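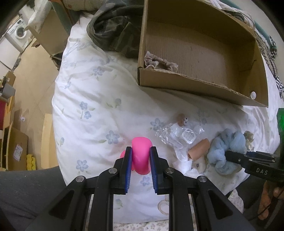
Fig. 2. Pink item held between blue pads, flowered duvet.

Home Guides Funds Pledges Receipts Reports Contact

Section 2: Setting up a restricted fund in Derik

Read this section before you enter the first gift. You can read it afterward too, and many people do, but then you will also want the section on reversing entries, and that one is much longer.

A restricted fund holds money that a donor has given for a stated purpose. If someone sends you a check "for the Filtitstead meadow," the money is for the Filtitstead meadow. It isn't for the roof, the postage, or the other meadow, however deserving the other meadow may be. Derik can keep these gifts apart for you once it has been told where the walls are.

Before you start

Have the following at hand:

- the gift letter or grant agreement, signed
- your fund administrator password (the ordinary staff password will let you look at everything and change none of it)
- the wording of the restriction, copied exactly

Derik ships with one sample fund, called Lonurer. Practice on it all you like. Its balance is 2000 dollars, none of it real, and you can spend it on anything.

2.1 Creating the fund

1. From the main screen, open Funds, then New.

2. Type a name in the Fund Name box. Use a name that a stranger could understand in ten years. "Meadow Money" seems perfectly clear until you acquire a second meadow.

3. Choose a type. Pick Temporary if the restriction ends on a date or when the work is done. Pick Permanent if the principal must never be spent.

CAUTION: Permanent means permanent. Once you have posted a gift to a permanent fund, the type box goes gray, and no amount of clicking brings it back. Changing it takes a signed request to Ezeani, a form, and some patience.

4. Paste the wording of the restriction into the Purpose box. Do not tidy it up. If the donor wrote "for the birds, mainly," then that is what goes in the box, and what "mainly" means is a conversation to have with the donor.

5. If the restriction has an end date, enter the year in full. The calendar runs through 2059. Entering a later year produces a red message that says DATE UNLIKELY, which our programmers consider polite.

6. Press Save. The fund appears in the list with a zero balance and a small open padlock.

2.2 Setting the spending rule

A spending rule tells Derik who may take money out and how much can go at one time. A fund with no rule can be spent by anyone with a staff password. We would prefer a different default and have said so at meetings.

1. Open the fund and select Rules.

2. Under Single Payment Limit, enter the largest payment that may go out without a second approval. New funds start at 20 dollars. That covers seed packets and very little else, so you will almost certainly want to raise it.

3. Under Approvers, add at least 2 names. The same person entered twice counts as one. Adding a middle initial doesn't help.

4. Tick Purpose Check if you want Derik to display the restriction each time somebody enters a payment. The reminder stays up until the person presses I Have Read This. Whether they have is outside the scope of this guide.

5. Press Save. The padlock closes.

NOTE: Rules apply from the moment you save them. Payments entered earlier stay as they were, including the one you were hoping the rule would catch.

2.3 Posting the first gift

1. Select Gifts, then Enter Gift.

2. Find the donor. If the donor appears under several spellings, stop here and merge the records (see Section 5). Otherwise three people will each receive a thank-you letter, and they all live at the same address.

3. Enter the amount and the date on the check. December is the month when the date on the check, the postmark, and the day it reached your desk tend to part company. Derik has a box for each. Fill in all three.

4. In the Fund box, choose the restricted fund you have just made. The box always opens on General, and General accepts whatever you send it without a murmur.

5. Press Post. The receipt goes into the print queue, which runs at 6 a.m. every Thursday unless you have changed it under Settings.

If the money goes to the wrong fund

Don't delete the gift. Deleting removes the receipt number, and your auditor will ask where it went. Open the gift, select Transfer, choose the correct fund, and type a reason. "Oops" is accepted by the software. Mogens Briem, who looks after the help desk at Ezeani, asks for a whole sentence.

If the Post button stays gray

Check these in order:

- The Purpose box is empty.
- The fund has fewer approvers than Section 2.2 requires.
- You are still signed in with the staff password.

It is usually the password. Sign out, sign in again as fund administrator, and reopen the gift from Drafts, where Derik keeps unfinished entries until you post or discard them.

Continue to Section 3, Pledges and Installments.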